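Store brand vs name brand dish soap – is the price gap closing where you are?

Forum: Retail and Household Goods > Pricing and Promotions

nsutherland
I manage purchasing for two small grocery stores and I've been going over our household shelf since May. The name brand dish soap we carry, Tasero, used to sell at nearly twice the price of the store label. After the last round of cost increases the store label went up more than Tasero did, and now the gap is small enough that shoppers are switching back. Is anyone else seeing this, or is it just my area?
Normand

hiwot_b
Same in our store, but only on the small bottles. The refill pouches of the store label still move well. People who buy pouches don't seem to look at the shelf tag for the brand next to it.

ckourk
I don't think it's a price gap story. Tasero has been on promotion almost nonstop since spring. If you take the promoted weeks out, I'd bet the gap is where it always was. Have you looked at base price only?
Chrysoula

nsutherland
Replying to ckourk: Not separately, no. Our system rolls promoted and regular sales together and I have to pull them apart by hand. I can do it for one store.

yabsira
What sizes are we talking about? We have the 800 ml Tasero and a store label that looks the same on the shelf but holds less. The per-bottle price is close. The per-ml price isn't close at all.

hiwot_b
Good point. Our store label bottle shrank last year and the label design changed at the same time, so hardly anyone noticed.

nsutherland
Ours didn't shrink, I checked that first. Same supplier (Gramiris), same bottle, new invoice price.

kalkidan_a
I work on the supplier side, though not for Gramiris. Store label contracts get repriced once or twice a year, so when costs rise the whole increase lands in one go. Brands spread it out and pay for promotions from a different budget. You are probably comparing a product that just took its full increase with one that is halfway through. Look again in a few months before you change the shelf.

ckourk
That fits what I said. It's a timing effect plus promotions.

nsutherland
It could be timing, but I have to order now. If I keep the same facings for the store label and it sells slower, I'm the one with cases in the back room.

yabsira
Then cut the order and leave the facings alone. We dropped laundry powder facings too early two years ago and it took forever to get those shoppers back. They went to Grindier across town and bought everything else there too.

hiwot_b
I disagree with that one. Empty-looking facings do more harm than fewer facings. If he orders less and keeps the same space, it will look picked over by the afternoon.

yabsira
Depends how often he gets deliveries. We get one every other day.

nsutherland
One a week for household, from the Shiferaw depot. So Hiwot's worry is a real one for me.

Update after pulling the numbers for the bigger store. With promoted weeks taken out, Tasero is up 2 percent in units and the store label is down, but by less than I thought. So Chrysoula was partly right. Promotions explain most of it but there is still some switching at regular price. The drop is all in the bottles. Pouches are flat, same as Hiwot's.

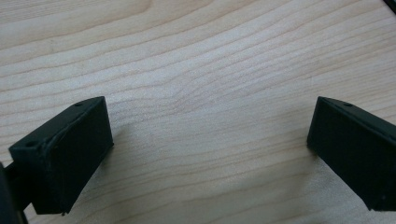

I also went through the basket data for shoppers who bought the store label before the increase. I could only match 200 loyalty cards, so don't read too much into it. More than half of them bought the store label again. The ones who moved to Tasero mostly did it in a promoted week, and I can't tell yet if they will stay.

ckourk
200 cards is thin but it's better than most of what gets posted here. Did any of them leave the category altogether? We had a group that started buying dish soap at the discount store and just vanished from our data.

nsutherland
Some had no dish soap purchase at all in the period. I can't say if they went elsewhere or still have a bottle at home.

kalkidan_a
Dish soap lasts a while in a one-person household. I'd give it another month before counting them as lost.

hiwot_b
What are you doing with the order in the end?

nsutherland
Cutting bottles by one case per delivery and giving one bottle facing to the pouches. Tasero stays as it is. I asked Gramiris if they would fund a shelf price cut and they said they would get back to me.

yabsira
Ask them again. Ours took three calls – and then it was 100 dollars toward shelf tags.

ckourk
Post the regular price numbers for the second store if you get time. I still think the smaller store will look different.

nsutherland
Will do. It's the one with more walk-in trade and fewer cards, so it'll be unit sales only.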